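Sternidthorpe packing automation: progress report to the Bratumska fund
Prepared by Imke Harms, 7 April 2021

Hi Kanyarat,

You asked for the people side of things this time as well as the spending, so I'll start there (the spending is easy, we're under).

All 8 of our packers have now had a go with the hand-held grippers. Quick reminder for your board: they do a packing job with the gripper in hand, the camera records it, and Hauke Vogler's team at Polleo uses the recordings to train the arm that will take over the carton line. We have 3324 usable recordings so far, and 105 more that Hauke wants to look at again before he decides.

The mood is better than it was in September! Back then the big worry was hours, and I can't say that worry is gone. What helped was putting it in writing that no contract gets shorter while the grant runs. Jae-hoon So has moved off lifting completely and now plans the recording sessions, and he's asked for the higher pay grade that goes with it. I think he should get it. Two packers still don't like wearing the head camera, so we've cut their turns to half an hour.

Recording happens in the big ground floor room, with people coming and going the way they do on any shift.

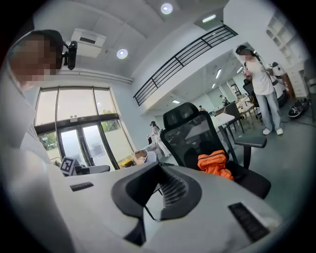
Gripper session on the ground floor, with the mezzanine behind.

Spending: the only surprise was 320 euros for replacement jaw pieces from Strobel. Radomír Dvořáček has the invoice if you need it.

Still open is who fixes the arm when it stops at night. Polleo says us, we say Polleo, and I'd like that settled before the next payment. Could you join the call?

Imke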